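Miklós Győri does not believe in the small kitchen, or at least not in the way it is being sold. He has fitted kitchens for most of his working life, the last stretch of it from a workshop in Clukside, and when I asked him about compact living he sighed before I had finished the question.

"People come in with a clipping," he said. "There is a lemon, a glass of water and a counter you could land a plane on. Then I go to their apartment and the lemon would have to stand in the hall."

He agreed to talk because I had written something kind about the two-person kitchens at Urkau, the new building by the canal. He thought I had been taken in. After an afternoon with him I am less sure of my own article, though I am not sure of all his objections either.

His first complaint is about stoves. The Urkau apartments come with a small cooktop let into a pale counter, and the brochure calls this freeing. Győri wants to know who has been freed. "You put one decent pot on it and you're finished. Where does the pan go? Where does the lid go? A lid is a thing. It has to be somewhere."

I said that plenty of people cook with one pot. He said plenty of people say they do.

Glossy black came next. He has nothing against it in a showroom. At home, he said, it shows the light from the window, the underside of the cabinets and every thumb that has touched it since breakfast. He charged one customer 400 extra for a finish she had insisted on, and she phoned him in June to ask what else could be done with it. He told her to buy a cloth.
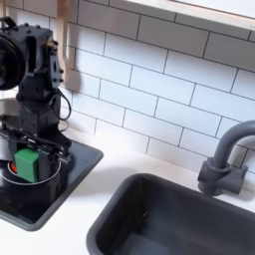 The pot itself he will defend. He likes a straight-sided one with some depth, because food can go in without half of it landing on the counter, and because it can be wiped down fast. What he won't accept is the idea that one pot plus one cooktop makes a kitchen. "It makes a place to heat things," he said. "Call it that and lower the rent."

Judit Medve, who planned the Urkau interiors for the firm Bakos, has heard all this before. I called her the next morning. She was polite about Győri and less polite about his drawings, which she says always include a run of cabinets that the tenant will fill with things from his mother.

"He measures storage," she told me. "I ask what got used this week." She says her own kitchen at home has 40 inches of clear counter and she has never wished for more.

I passed this on to Győri. He asked whether she had a dining table. She does, and she chops on it.

"Then she has a bigger kitchen," he said. "She just keeps part of it in the other room."

He has the same doubts about the Zokia rail system, the one with hooks, which he has installed and then been paid to take down. I asked if he had ever fitted a small kitchen he liked. He thought about it for a while — long enough to finish his coffee — and named one, a galley with a window at the end. The owners moved out after two years. He didn't know why, and he hadn't asked.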